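Uddale Residents' Association
Minutes of the October meeting, held in the back room of the Rondonuwu bakery, starting at 7 p.m.

In the chair: Sutrisno Ismail
Minutes taken by the secretary, who apologizes in advance for going on a bit. There was a lot to get through and it was a good evening.

Before we sat down, Sutrisno welcomed everyone, and especially the newer households who had come along for the first time.

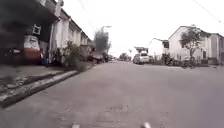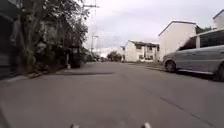
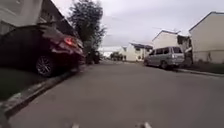
1. Minutes of the last meeting

These were read and agreed with one correction. The spring cleanup had been put down as finishing at noon, and several people who were there until well past two would like it known that it did not. The secretary has changed it and is sorry.

2. Matters carried over

The street sign at the Divell end has been straightened. Thanks go to the household on the corner who kept phoning until somebody came out. The question of the drain lid that clanks at night is still open. The town has it on a list, and we have been given a reference number, but we have not been given a month. The chair will ring again.

The lost-and-found box at the bakery is full. Please come and look through it. There are a good many single gloves in there, and one very nice casserole dish that somebody must be missing by now.

3. Curbs and road surface

This took up the longest part of the evening. We began with the curb by the row of older buildings, the one with the pillars, where the edge is chipped. Two people said they had caught a stroller wheel along there, and one of our older neighbors told us she now walks a longer way to the bakery so as to avoid it. Everybody felt that was a shame, and it was agreed that this stretch should go at the top of our letter to the town.

There was then a friendly but rather lengthy discussion about cracks. One view was that the thin cracks in the asphalt are harmless and will see us all out. The other view was that water gets into them every winter and that small cracks sealed early cost a good deal less than big ones dug up late. Sutrisno, who has a cousin in the paving trade and has heard more on the subject than he ever asked to, leaned toward sealing. The meeting came around to this, though a few people wanted it recorded that they still think the curb matters more. It is so recorded.

A firm called Plurnora has offered to walk the streets with us and put a price on crack sealing, without charging for the visit. It was agreed to accept, on the understanding that the walk commits us to nothing and that any price goes to the town first, as the road is theirs and so is the bill.

Agreed: the chair to write to the town about the curb. The secretary to arrange the walk with Plurnora and to let all households know the time of day, so that anyone who wants to come along can do so.

4. Parking

We talked about parked cars for longer than planned, as we always do. The general feeling was that people on these streets park considerately, close to the curb and out of one another's way, and that we ought to say so once in a while instead of only raising the subject when we are cross about it. So we are saying so.

Even so, there were some points to settle. The delivery trucks for the bakery come early, before 6 a.m. most days, and the drivers need a clear run to the side door. The Rondonuwu family asked very nicely if people could leave the two spaces nearest the side door free overnight, and offered to put up a small board as a reminder. This was agreed without any argument at all (the cinnamon rolls on the table may have had some influence).

A neighbor asked if we could paint lines along the residential street to mark out spaces. Others felt that lines would make the road look like a supermarket lot, and that we would probably fit fewer cars in if everybody had to keep inside them. After a good bit of back and forth it was left as it is for now. The neighbor was thanked for bringing it up and was gracious about the outcome.

There was also a reminder about driveways. If you have visitors coming for the holidays, please tell them which driveways are in use, and give next door a knock beforehand if you think it will be a squeeze. Most people are glad to help if they are asked.

5. Shrubs, verges and trees

The shrubs along the pavement in front of the older buildings have grown out toward the road, and they do want a trim. Nobody wished to see them taken out. They soften that whole side of the street, and one member told us that small birds go in and out of them all through the spring. The agreement was for a light cut on the road side only, done by hand, with the clippings bagged up and taken away the same day. Last year a pile was left by the wall for longer than anyone meant, and it was not popular.

On the grass strips beside the residential street, the town mows them when it can. Several people already mow the piece outside their own house and were warmly thanked. One member asked if bulbs could be planted there. We think the town allows it as long as the bulbs are kept back from the curb, but we are not sure, and the chair will add the question to his letter. If the answer is yes, there are 500 daffodil bulbs on offer at a very good price from the garden store in Divell, and it would be lovely to have them in the ground before it freezes.

The trees were mentioned only briefly. A large one near the houses drops its leaves all in one go, and the leaves then gather along the curb and find their way to the drain (the same drain as in item 2, which may or may not have something to do with the clanking). It was suggested that we have a leaf morning with rakes and hot drinks. This was greeted with real enthusiasm, and three people put their names down before the item was even closed. Rakes can be borrowed from the bakery shed. Please bring your own gloves, or have a look in the box.

6. Money

We have $800 in the account, which is healthy for us. It was agreed to spend what is needed on the bulbs, if the town says yes, and on bags and drinks for the leaf morning. The rest is to be kept back for the summer supper. There was a suggestion that we buy our own folding tables, as borrowing them from the school in Divell means two trips with a trailer each way and a certain amount of pleading. The secretary will find out what decent ones cost. It was noted that the cheap ones wobble.

7. Walking to school

A parent asked if there was any interest in a walking group in the mornings, with grown-ups taking turns. The route would go down the residential street, past the bakery and on toward Divell, setting off at 8 a.m. There was plenty of interest. Those with younger children would like to wait until the curb is mended before bringing strollers that way, and it was suggested that they cross over before the older buildings in the meantime. A sign-up sheet has gone up by the bakery counter. Grandparents are very welcome to put their names on it too.

8. Any other business

The bakery is looking for someone to help on the counter over the holidays.

A set of house keys on a green ribbon was handed in after the summer supper and still has not been claimed.

The member who plays the accordion has offered to play at the leaf morning if it is dry. This was accepted with applause.

Somebody asked if the meetings could start at 6:30 p.m. so that people with small children can get home for bedtime. We tried a show of hands and it came out nearly even, so we will try the earlier start next time and see who turns up – if it does not suit, we can always go back.

Sutrisno thanked the Rondonuwu family for the room, the coffee and the rolls, and thanked everyone for their patience during item 3. The meeting closed at 9:10 p.m., although a fair number of us were still standing on the sidewalk talking about bulbs for a good while after that.

Next meeting: same room, 6:30 p.m. Items for the agenda to the secretary, please, or leave a note at the bakery counter.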